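Aprender a tirar cosas en otra lengua

Cuando llegué a esta ciudad yo ya sabía decir en español muchas palabras elegantes. Sabía decir "sin embargo" y "no obstante", y podía explicar una película. Pero no sabía decir "tapón", ni "envoltorio", ni "cascarilla". Estas palabras las aprendí en mi cocina, delante de los cubos de la basura, con un papel del ayuntamiento pegado en la pared con cinta.

En mi edificio vivimos 22 familias y tenemos un papel con reglas bastante severas. La primera semana leí el papel con el diccionario al lado. Decía que los envases van en un contenedor y el vidrio en otro, y esto lo entendí bien. Mi problema fueron las cosas pequeñas, que no tienen nombre en la lista. ¿Un bote de cristal con su tapa es una cosa o son dos cosas? Mi vecina Jaqueline Arellano me dijo que son dos, y que la tapa se quita siempre. Me lo dijo en la escalera a las ocho de la mañana, con una seriedad que me gustó mucho.

Desde aquel día empecé a escribir una libreta. En el lado izquierdo pongo la palabra y en el derecho pongo dónde se tira. Tengo ya más de 60 palabras. Algunas son muy bonitas, por ejemplo "corcho", que me parece una palabra que suena igual que lo que es. Otras me cuestan todavía: digo "desechable" muy despacio y la gente espera con paciencia.

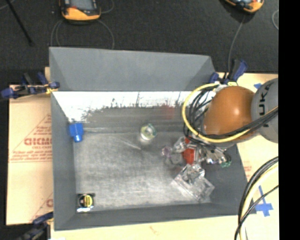

Un bote con su tapa, una caja de plástico transparente y otras cosas menudas.

En mi país, cuando yo era niña, la basura casi no era un tema. Mi madre guardaba los botes para los botones y para la sal, y las bolsas se lavaban y se colgaban en la ventana. Cuando conté esto en la clase de conversación, Gil-soo Cha dijo que su abuela hacía lo mismo, y Mercy Kariuki también, con las latas de té. Pasamos toda la hora hablando de botes. La profesora quería practicar el subjuntivo y al final lo practicamos, porque todos decíamos "no quería que lo tirara", "me pedía que lo guardara".

Yo también guardo los botes. En el armario de arriba hay 31, y esta cifra la sé porque mi marido los contó una noche para convencerme de algo. No me convenció. Le dije que en agosto hago mermelada de ciruela, y es verdad, aunque el año pasado llené solamente tres.

Lo más difícil para mí es el plástico rígido. La caja transparente donde vienen las fresas, ¿es un envase? Sí, lo es. ¿Y una pieza de un juguete roto? El papel de mi edificio dice que no, porque un juguete no es un envase. Esta diferencia me pareció al principio una cosa de abogados – ahora la explico yo a los vecinos nuevos y noto que pongo la misma cara seria de Jaqueline.
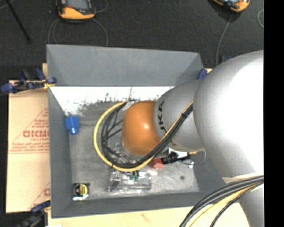
Naranja, amarillo y mucho gris.

Mi amiga Els Van Hecke, que aprendió español diez años antes que yo, dice que una lengua se conoce de verdad cuando uno puede discutir por una cosa sin importancia. Creo que tiene razón. La semana pasada discutí en el portal sobre las servilletas de papel usadas. Yo decía que van con los restos de comida y un señor del segundo piso decía que van con el papel. Hablamos mucho rato y yo no busqué ninguna palabra en el teléfono. Después subí a casa, miré la hoja de la pared, y ganaba yo. No bajé a decírselo, pero lo pensé.

Para quien esté empezando como yo empecé, dejo tres palabras de mi libreta que no venían en ningún curso. "Precinto" es la tira que se rompe para abrir un bote. "Posos" es lo que queda del café. Y "trasto" es cualquier cosa que mi marido quiere tirar y yo no.

Otro día escribiré sobre el punto limpio, donde me mandaron con una lámpara vieja y volví con la lámpara, porque cerraban a las dos y yo entendí las doce.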